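How to Keep a Running Log You Will Still Use Next Winter

A running log is a record of what you ran and how it went. Most people who start one quit by March. The usual cause is that they set up a page with twelve columns and then had to fill in all twelve after every run. The method below takes under a minute a day and gives you enough to plan from.

What you need

A notebook or a spreadsheet, a watch, and a place to keep the log where you will see it. I use a cheap spiral notebook that stays by the back door with a pen through the wire. If you already upload your runs from a watch, keep doing that. The written log holds what the watch does not know.

Step 1. Pick your columns

Start with five: date, route, time on your feet, distance, and one line of notes. Leave out pace. You can work it out later from time and distance, and writing it down every day pushes you to run your easy days too fast.

If you run trails, add a sixth column for climb. Ten miles on the Clumton towpath and ten miles over Flisoreck Ridge are different workouts, and a log that shows only mileage will make the second one look like a bad day.

Step 2. Name your routes

Give every route you run more than twice a short name and write the details inside the front cover, one time only. Mine look like this:

Towpath short: flat, packed gravel, out and back to the second lock
Flisoreck loop: climb of 370 feet, rocky on the back side
Mill road: paved, two hills, no shoulder, daylight only

After that the route column needs two words. It also lets you compare the same run in different months.

Step 3. Write it down before you shower

Do it the minute you come in. Details fade faster than you would think, and by evening "left calf tight from the bridge on" has become "legs OK." If you run at lunch and can't get to the log, leave yourself a message on your phone and copy it over that night.

Step 4. Use the notes line for things that change

Weather, sleep, what hurt, what you ate if your stomach was bad, and what you wore. Clothing is the one people skip and the one I look up most. In October I never remember what was enough for a windy 30 degrees the winter before, and the log tells me: thin long sleeves, vest, gloves off after the first mile.

Keep the wording short and use the same words each time. "Long sleeve, tights" is enough. If you were too warm or too cold, say when it started.

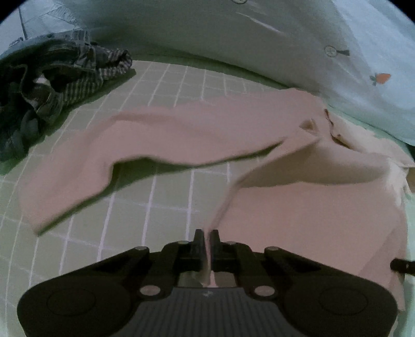
Pink garment, with a dark striped-trim piece to the left

Give your regular layers names the same way you did with the routes. "Thin long sleeve" and "thick long sleeve" will do if you have one of each. If you have a drawer full, go by color. When something wears out, cross it off the list inside the cover and don't give its name to the new one for a while, or the old entries will mislead you.

Step 5. Track your shoes

At the back of the log, make one page per pair. Write the model and the first day you ran in them at the top. Once a week, add that week's miles and keep a running total. I have an old pair of Altus trail shoes and a pair of Xiong road shoes going at the moment, so I mark each daily entry A or X next to the distance.

Don't retire shoes on a number alone. Use the total as a reminder to look at them. Check the tread under the ball of the foot, press on the midsole with your thumb, and read back through the notes for new aches that started late in the life of the pair.

Step 6. Add it up once a week

Pick a fixed time. I do it at 7 p.m. at the end of the week, after the long run. Write down:

Total time
Total distance
Total climb, if you keep it
Longest run
One sentence on how the week went

Compare the total time with the three weeks before it. If it has jumped and the notes are full of words like "heavy" and "tired," make the next week an easy one. If it has been level for a month and the notes are good, you have room to add a little, and the easiest place to add it is an extra ten minutes on one of the short days.

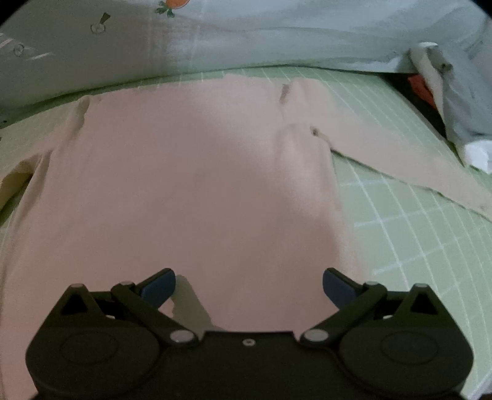 Vol. 9, No. 4

Step 7. Read it back at the end of each month

Go through the month with a highlighter and mark two things only. Use one color for anything that hurt and another for runs that felt good. Then look at what came in the two or three days before each mark. My first year of doing this showed that nearly every sore Achilles entry followed back-to-back days on Mill road. I moved one of those days to the towpath and the entries stopped.

You can skip this step in a busy month, but do it before you sign up for a race.

Common problems

You missed a week. Leave the space blank and start again on the next line. Don't fill it in from memory, as you will round everything up.

You are injured. Keep logging. Write what you did in place of running, even if it is "nothing" or "walked to the store." The days leading back to your first run are the most useful pages to have if the same thing happens again.

The watch and the map disagree. Pick one and use it for everything. GPS wanders under trees and along cliffs, and it doesn't matter much if your loop is 6.1 or 6.3 as long as you write the same figure each time.

You want a yearly total. Carry the weekly numbers to a single page at the very back. Mine now covers several years and stands at 3,591 miles. The years were uneven, and one of them had barely over 100 miles in it because of a broken foot. That page takes five minutes to update each month.

Switching to a spreadsheet

If you move from paper to a spreadsheet, keep the columns in the same order and type in only the weekly totals from the old books. Copying every daily entry takes a long time and you will rarely search them. Put the route list on its own tab, the shoes on another, and freeze the top row so the headings stay put when you scroll. Print the sheet at the end of the year and put it with the notebooks.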